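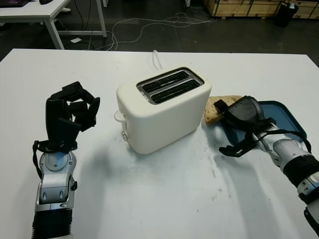
The inspector from Gonard Mutual arrived at the mill cottages in Wandwood to establish why the power had failed on 13 separate mornings, always before breakfast. The policy required a cause. A cause could be electrical, mechanical, structural or an act of the occupier, and the form had a box for each. She began in the kitchen of the end cottage, where the tenant had made a list of everything that drew current. The first item was the toaster, a white two-slot model with a push-down lever on one side and a small round silver knob beneath it. She wrote down the lever and the knob, tested the lead for insulation resistance and earth continuity, and passed it. She then passed the kettle, the fridge and a lamp with a cracked base, though she noted the base.

"It isn't the toaster, then," said the tenant.

"It is not the toaster on its own."

She explained that a circuit could trip for a fault in one appliance or for small leakages in several, added together. The tenant asked how small. She said it was measured in milliamps and that none of the figures so far would interest anyone.

The fuse board was in the cupboard under the stairs. It had been fitted by a firm in Skekby that had since closed, and the label inside the door was typed, which she approved of. There were six ways, five of them used. The main switch was a residual current device of a common pattern. She pressed the test button and it dropped out cleanly. She timed it with the meter, at half current, at full current and at five times, on both halves of the cycle. Every result fell within the limits. She reset it and the fridge started up again in the kitchen.

"What time does it go?" she asked.

"Twenty to six. I'm up by then. The radio stops."

"Always twenty to six?"

"I said so on the form."

He had. The form had been completed by hand and the handwriting was very even. In the space for further remarks he had put: *river*.

She asked him about this. He said that when the radio stopped he could hear the river, and that when the radio was on he couldn't. She said this was to be expected. He said that the river was 227 yards away, behind the old wheel house, and that he had lived there for eleven years without hearing it from the kitchen, radio or no radio.

She wrote *noise* and put a line through it, as noise was not covered.

By four o'clock she had disconnected each circuit in turn and measured it to earth. The upstairs lights were good and the downstairs lights were better. The ring was sound. The fifth way was marked OUT, and the tenant did not know what it fed. She traced the cable with a tone generator. It went down from the cupboard through a hole in the stone floor, crossed under the back step and ran along the garden wall in steel conduit, clipped every 40 centimetres. At the bottom of the garden it entered the ground.

She picked it up again at the wheel house. The door was held with a loop of wire. Inside there was a pit with no wheel in it, a dry channel and, on the far wall, a grey enamelled box with a maker's plate that read OBRADOVIĆ. She knew the name from a museum. They had made governors for small water turbines, and the box was the control side of one. The turbine had been taken out. Four cut bolts stood up from the bed where it had been, and moss had grown over them.

The cable from the cottage went into the bottom of the box. She isolated it, locked it off, proved it dead and opened the cover. There was a clock in there, a mechanical one, driven by a weight on a chain. The weight was near the top. The contacts were clean. A cam on the clock was cut to close them once a day, and she turned it forward with a finger until it did so. The time on the dial was twenty to six.

She considered the contacts. They joined the line to the earthed frame through a resistor of a value sufficient to trip the device in the cottage and nothing more. It was neat work. She could think of no reason to fit it except to make the lights go out for a person who would otherwise have left them on.

She looked for whoever wound the clock. The dust on the floor had one set of prints in it, and they were hers.

The tenant had made tea when she came back. She told him that the cause was the fifth way, that she had disconnected it at the board, and that he should have no further trouble. He asked what it had been for. She said it was redundant equipment.

"So the radio won't stop."

"No."

He thought about it. It had grown dark enough in the kitchen for him to put the lamp on, and he did not.

"Could you leave it connected?" he said.

She told him that she could not, under the regulations, and gave the number of the relevant one. He nodded. She filled in the mechanical box, signed the form and left him the yellow copy. In the van she found that she still had the key to the padlock for the isolator in her coat. The padlock itself was down at the wheel house, where she had left it on the switch.

She went back for it along the wall. The wire loop was on the door. From the step she could hear the chain being drawn up, slowly, one tooth at a time.

She waited until it had finished. Then she entered the padlock on her sheet as a loss and drove back by the Skekby road.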